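Why Do Onions Make You Cry?

My eyes are the worst. I can be two rooms away from somebody chopping an onion and I still start sniffling like I just watched the saddest movie ever made. So I went and learned why it happens, and it's so much cooler than I expected (onions are sneaky!), and now I want to tell you all about it.

First, think about an onion's life. It sits in the dirt for months. It can't run. It can't bite. It has no shell and no thorns. And there are lots of hungry things down there, like bugs and worms and little furry animals, who would love a nice juicy snack. So the onion has a trap, and it keeps the trap packed away in pieces until somebody takes a bite.

An onion is made of cells, same as you are. Cells are teeny tiny, way too small to see without help, although onion cells are pretty big as cells go. If you ever get to use a microscope at school, ask to look at onion skin. The cells are lined up like bricks in a wall, and I could stare at them all day.

Inside each cell there are different parts, kind of like rooms in a house. In one room the onion keeps some stuff made with sulfur. Onions pull sulfur out of the soil while they grow, and it's part of what makes them smell so oniony. In a different room the onion keeps its enzymes. An enzyme (say it EN-zime) is a helper that makes changes happen really fast. You have tons of them too. There are some in your spit right now, and they start breaking down a cracker before you even swallow it.

As long as the onion is whole, those two things stay in their own rooms and never meet. You can hold a whole onion right up to your nose and nothing happens. Go on, try it, I'll wait.

But when you bite it or cut it, the walls break and everything spills together. The enzymes grab the sulfur stuff and change it, and then another enzyme changes it again, and what comes out at the end is a gas. The gas has a very long name that I can't say without stopping in the middle: syn-propanethial-S-oxide. Scientists also call it the lachrymatory factor, and "lachrymatory" just means "makes tears." I like that one better.

The gas floats up off the cutting board and drifts right into your face. Your eyes are always a little bit wet, and the gas mixes with that wetness and starts to sting. There are nerves in the front of your eye that are super jumpy about anything that shouldn't be there, and they send a message to your brain that goes something like HELP, WASH THIS OFF! Your brain tells the tear glands, which sit up above your eyes, to turn on the water. And there you are, crying over soup.

You've got different kinds of tears, by the way. Some are there all day long keeping your eyes from drying out. Some come when you're sad or laughing too hard. Onion tears are the washing kind, the same ones you get from smoke or a speck of sand.

OK, so how do you stop it? I've tried a lot of things. Here's what I think of them.

Chill the onion. Put it in the fridge for a while before it gets cut. Enzymes slow down when they're cold, so less gas gets made. This one works pretty well for me.

Turn on a fan. If the air is moving away from you, the gas goes with it.

Wear swim goggles. You'll look silly and your eyes will be fine. Best one by far!

Hold bread in your mouth. People swear by this. I tried it and I cried, and my bread got soggy.

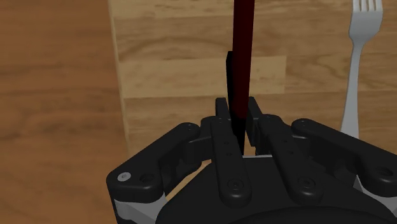
Use a sharp knife. A dull blade squashes the cells on its way through, and squashed cells spill more juice. A sharp one slips through and breaks fewer of them. That part is a job for a grown-up, or for you with a grown-up standing right there, so ask first.

Cooking helps too. Heat wrecks the enzymes, and once they're wrecked they can't make any more of the gas. That's why you can lean over a pan of fried onions and it just smells amazing.

Not every onion is equally mean, either. Sweet onions usually have less of the sulfur stuff in them, and green onions hardly bother me at all. The big yellow ones get me every single time. Garlic is a cousin of the onion and it has a trap of its own, but its trap makes a strong smell and a hot taste and doesn't go after your eyes so much.

If you want to do some testing at home, get a grown-up to cut one onion straight from the fridge and another one that's been sitting out on the counter. Take a good long break in between so your eyes can calm down. Write down how much each one stings, from "nothing" to "waterfall." Then have everybody in your house try it and see if they agree with you. At my house we still don't.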